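Stildale Clothes Diary

A record of what one person wore on 400 consecutive days, kept by Malsha Munshi at home in Stildale. Last changed 20 Nov 2021.

What is in the folder

diary.csv holds the daily entries, one row per day.
garments.csv holds the list of clothes, one row per garment.
notes.txt holds longer remarks that would not fit in a cell.

The two CSV files are joined by garment code. A code is a letter and a number, such as J4 for the fourth jumper I entered. Codes were given in the order I took things off the shelf when I started, so a low number doesn't mean an old garment.

Why I kept it

I thought I wore a lot of green. My sister said I wore navy and only bought green. We had been disagreeing over this for years and I wanted to settle it. Navy won by a long way. I carried on past the point where it was settled, as by then writing down the day's clothes had become part of getting ready for bed.

Columns in diary.csv

day: running number, starting at 1
month: name of the month
top: garment code
bottom: garment code, or the dress code repeated if it was a dress
layer: garment code of a cardigan, jumper or jacket, blank if none
colour: the main colour of the outfit, in my own words
place: home, work, visit or out
changed: yes if I changed clothes before the evening
liked: 1 to 3, where 3 means I was pleased with it

How it was filled in

I wrote the entry in a paper notebook each night and typed up the notebook at the end of the month. If I changed during the day, the row shows what I wore first. Nightclothes, coats, shoes and socks are left out. Scarves went in for the first few weeks and were then dropped, and I have taken the early ones out so the rows match.

The liked score was given at night, from memory. A bad day pulled it down whatever I had on. I can see this in January, when I was ill and scored a cardigan 1 that I had given 3 every time before.

Colours

The colour column is the least tidy part. I did not start with a fixed list, so there is "blue", "navy", "dark blue" and, on one row, "school blue". I have left these alone. There is a column in garments.csv called colour_plain which puts each garment under one of 9 names: black, white, grey, blue, green, red, yellow, brown, mixed. Use that one if you want to count anything.

Navy is under blue. Teal gave me trouble. The teal blouse (T7) is under green and the teal skirt (S2) is under blue, as that is how they look to me when they are on. Anyone who disagrees can change it in garments.csv and the rest will follow.

Where the clothes came from

The source column in garments.csv says shop, second-hand, gift, handed down or made. "Made" covers things I sewed and things my aunt knitted. Shop names are given only where I was sure of them, so most second-hand items say Vadora, the charity shop at the end of our road, and a few are blank. The two Selvanayagam shirts came from the tailor of that name and were cut to measure.

Prices are not included. I couldn't remember enough of them.

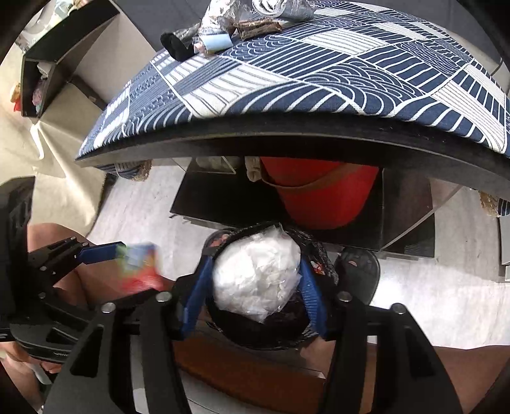 Garments that left the wardrobe during the diary have a day number in the column called gone. The column called gone_how says given away, worn out, shrunk or lost. Clothes that were mended and kept have nothing in either column, but most of the mending is written up in notes.txt under the garment code.

Known mistakes

Day 212 has a skirt in the top column. I don't know what the top was.

J4 and J5 were bought as a pair in the same grey and I mixed them up for most of one winter. Treat them as one jumper.

For two weeks I was away and kept the entries on the back of a train timetable. Those rows have no liked score.

Opening diary.csv in an older copy of Sestent turns codes like E1 and E2 into something else. Set the code columns to text before you import it.

What it can and can't be used for

It is one wardrobe and one person, in a cool, wet town, with a job where nobody minded what I wore. It will tell you what I reached for. It won't tell you much about what people wear in general. A friend used it for teaching spreadsheets at an evening class, and it worked well enough for that, being small and having real gaps in it.

Names of other people have been removed from notes.txt, apart from my aunt, who asked to be left in as Aunt.

Sharing

You may copy it, change it and pass it on. Please keep this README with it. If you find a code in diary.csv that isn't in garments.csv, send me the day number and I will look in the notebook.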